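Sepehr Pakzad
Thursday, August 5, 2021
17 min read

4. Results: how people walk near painted floor lines

4.1 Lines as paths and lines as edges

We went into this part of the study expecting painted lines to work mostly as edges. A line says "stay on this side," people stay on that side, and we measure how often they don't. What we found in the three buildings was a good deal richer, and we are delighted to be able to report it in some detail.

Of the 174 people whose walks we traced at Rekby, Stumero and Panon, 70 followed a painted line for at least part of their walk, even when the line had nothing to do with where they were going. They drifted toward it, walked beside it for a few steps, and then peeled off. We call this behavior "borrowing" (see Section 2.3 for the coding rules). Borrowing was most common in wide open rooms with few landmarks, and it all but vanished in hallways, where the walls do the same job.

The color of the line mattered less than we had guessed. White, yellow and red lines were all borrowed. Contrast with the floor mattered a lot more. On the old red tile at Stumero, a worn yellow line was borrowed by very few walkers, while a fresh white one a short distance away had a steady stream of people beside it all day long. Watching the traces pile up on the plan of that room was one of the real pleasures of this project!

4.2 Diagonal lines

Most floor lines in our sample run parallel to a wall. A smaller group run at an angle, usually left over from an earlier layout. These turned out to be the most interesting lines in the whole sample. A diagonal line cuts the corner between two doors, and walkers seem to enjoy that. Of the people who crossed a room with a diagonal line in it, 28 bent their walk to match the angle, and several of them ended up taking a longer way than the straight one. When we asked afterward, none of these walkers remembered seeing a line at all.

Ebrahimi's account of "soft guidance" fits this nicely. In that account, a mark on the ground doesn't need to be noticed to be used, only to be present at the lower edge of sight while the eyes are busy elsewhere. Our interviews can't prove the point, and we would love to see it tested with proper eye tracking, but the agreement between the account and our traces is close enough to be exciting.

4.3 Lines and furniture

Furniture changes the picture again. Once a table is set near a line, the line's straight run is broken up for anyone looking across the room, and the walker has to decide which of the two to go by. In our traces the table nearly always won. People swung wide of the table's corner first and came back to the line second, if they came back at all. We had coded line and furniture separately in the pilot, which hid this completely, so the full study uses a combined code for any line that comes close to a table, bench or shelf. Figure 3 shows the kind of meeting we mean, with a diagonal stripe on a polished floor.

The combined code was harder to apply than we hoped. Two coders disagreed most often on walks that ended at the table itself, where a swing around the corner and a simple arrival look much the same on the plan. We settled these walks by the direction of the last full step - a crude rule, but an easy one to repeat. Readers who want to try another rule will find the uncoded traces in the appendix.

Figure 3. Yellow painted stripe on gray polished concrete, running diagonally toward the left side of a white table.

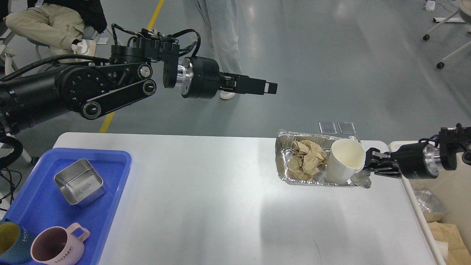 4.4 Worn and repainted lines

Panon repainted its lines in September, partway through our visits, and this gave us a lovely natural comparison. Borrowing rose in the first week after the new paint and then settled back, though it stayed above its old level in the large hall. The side rooms showed no change that we could separate from ordinary day-to-day variation.

Ghost lines, where old paint had been ground off and a pale band remained, were borrowed too. We had not planned to code them and did so only for the large hall, so we give no rate for them here. Their effect on the new lines beside them is taken up in Section 5.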